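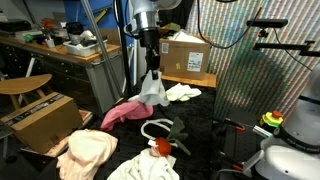
By April I had talked myself into believing the Stirholm fingers were the better pair, and I'd told Mervin Nguyen so, loudly, in the elevator. So of course he wanted a proper match. Stirholm against Lavoie, 17 lifts each, same arm, same controller settings, loser buys dumplings at Prumadside.

I should say I wrote the Stirholm grant. My name is on it, along with a price of $2673 that still makes my stomach hurt - more than our whole snack budget, and I take snacks seriously!

Towels are the worst. A rigid block sits there and lets you be smart about it. A towel has opinions (Mervin says I do too). You close on what you think is one layer and you've got three, or you've got air, and the controller reports a good grasp either way, bless it.
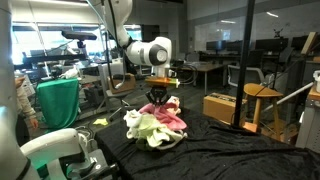

Two fingers and a pile of towels, which is where most of my spring went.

I kept the score sheet on my knee and tried to write neatly. Mervin hummed. He only hums when he's ahead, and I started pressing the pencil harder. Somewhere after lunch I caught myself whispering to a gripper, come on, sweetheart, just the corner.

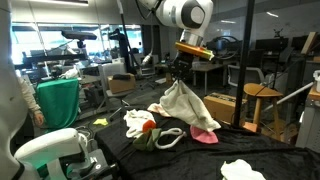 Normand Gauthier wrote back that evening to say we'd both been fooling ourselves, that at Trinach they had swapped fingers for 2 years before anyone touched the closing speed, and had we tried it slower?

We hadn't. I read his message twice on the bus, then called Mervin and told him to leave the Stirholms on.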